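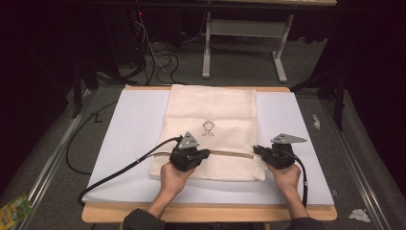
Figure 4. Mesh bag laid flat, zipper side up.

Section 4: Delicates and Small Items

This section covers loading and running the Delicate cycle on the Trarnik front-loading washer. Read Section 2 (Installation) and Section 3 (Detergent Drawer) first. If the shipping bolts are still in the back panel, do not run any cycle.

4.1 Before you load

1. Check the care label on each item. Do not machine wash anything marked hand wash only unless you plan to use the Hand Wash setting (see 4.4).
2. Empty all pockets. Coins and hairpins can pass through the drum holes and damage the drain pump.
3. Close hooks, snaps and zippers on the garments.
4. Sort by color. Wash new dark items by themselves the first two times.
5. Put bras, tights, baby socks and anything with long straps into a mesh bag.

4.2 Using a mesh bag

1. Lay the bag flat and open the zipper all the way.
2. Put the items in loosely. The bag should be no more than half full.
3. Spread the items out so they do not sit in one corner.
4. Close the zipper completely. If the bag has a cover for the zipper pull, tuck the pull under it.
5. Place the bag in the drum with at least two or three other light items, such as T-shirts or pillowcases.

Note: A single bag washed alone will gather on one side of the drum. The washer will try several times to balance the load and may then skip the final spin. Error code U4 on the display means this has happened. Open the door when the lock light goes out, add a towel, and select Drain and Spin.

Note: Bags are not supplied with the washer. Any mesh bag sold for machine washing can be used. Throw out bags with torn seams or a zipper that no longer stays closed.

4.3 Running the Delicate cycle

1. Close the door until it clicks.
2. Add liquid detergent to compartment B. For a small load, use no more than 40 ml. Powder does not always dissolve fully at low temperatures and can leave marks on dark fabric.
3. Turn the dial to Delicate.
4. Press Temp to choose Cold or Warm. The Hot setting cannot be selected on this cycle.
5. Press Spin to choose No Spin, Low or Medium. The washer starts on Low.
6. Press and hold Start for two seconds.

The display shows the remaining time. It may change during the first few minutes while the washer weighs the load.

CAUTION: Do not use chlorine bleach on the Delicate cycle. Do not use it at all on wool, silk or stretch fabrics.

CAUTION: Do not wash waterproof items such as rain jackets, shower curtains or mattress covers on any cycle with a spin. Water trapped in the fabric can cause violent shaking.

4.4 Hand Wash setting

Hand Wash uses more water and very little drum movement. The largest load is four light garments. Follow the steps in 4.3, but select Hand Wash at step 3. Items will be wetter than usual at the end. Roll them in a dry towel before hanging.

4.5 After the cycle

1. Wait for the door lock light to go out. This takes up to 80 seconds.
2. Take everything out right away, including mesh bags.
3. Open the bags and remove the items. Do not dry items inside the bag unless the care label allows tumble drying and the bag is marked safe for the dryer.
4. Hang empty bags to dry with the zipper open.
5. Wipe the rubber door seal with a soft cloth. Look inside the lower fold for lint and small objects.
6. Leave the door slightly open. If small children or pets are in the home, keep them away from the machine while the door is open.

4.6 If items come out creased or still soapy

Creased: The bag was too full, or the spin was set too high. Use fewer items per bag and choose Low.

Soapy: Too much detergent was used. Select Rinse Only and run it once. If foam can still be seen, run it again.

Lint on dark items: Wash towels separately. Clean the pump filter (see 7.2).

For problems not listed, go to Section 8.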